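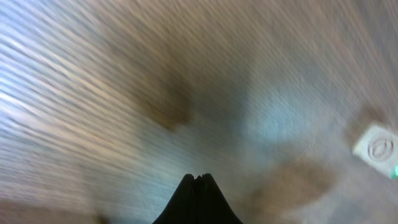 Abla Sfeir: «Un idioma se hereda jugando»

Abla Sfeir habla deprisa y se ríe a menudo, sobre todo cuando cuenta cómo acabó criando a dos hijas en tres lenguas. Filóloga de formación, acaba de publicar Turnano, un libro delicioso sobre las familias que desayunan en un idioma y cenan en otro. Quedamos a las 7 de la mañana, la única hora en que su casa está tranquila, y a los cinco minutos yo ya había olvidado el café.

«El título es una palabra que inventó mi hija mayor», explica. «Mezclaba lo que oía en casa y lo que oía en la calle, y le salían cosas maravillosas. Empecé a apuntarlas y llegué a 308 en un solo cuaderno».

De aquel cuaderno salió todo lo demás: 22 entrevistas con padres, abuelos y maestros, y una correspondencia larguísima con el lingüista Kamlesh Dubey, al que cita con verdadero cariño. «Kamlesh me quitó el miedo a la mezcla. Me decía: deja que hablen, ya ordenarán».

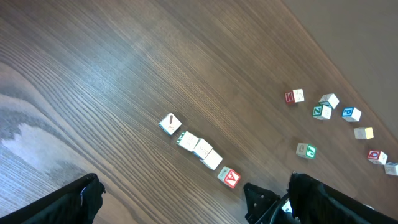
Cubos de madera con letras y dibujos en el suelo.

¿Y la lectura? Sfeir se entusiasma todavía más. «Con las letras no tuve ninguna prisa. La pequeña leía los carteles del autobús en voz alta, con acento de tres países — ¡un espectáculo!».

El capítulo que más me ha gustado es el de Selina Eberhard, una abuela que aprendió árabe a los setenta para entender los chistes de su nieto. «Me mandó una grabación contando uno», recuerda Sfeir. «Lo cuenta fatal y es buenísimo».

Ahora prepara un segundo volumen, dedicado a las nanas, y pide a los lectores que le envíen las suyas. Ya ha recibido 702. Antes de despedirnos me canta una, bajito, para no despertar a nadie.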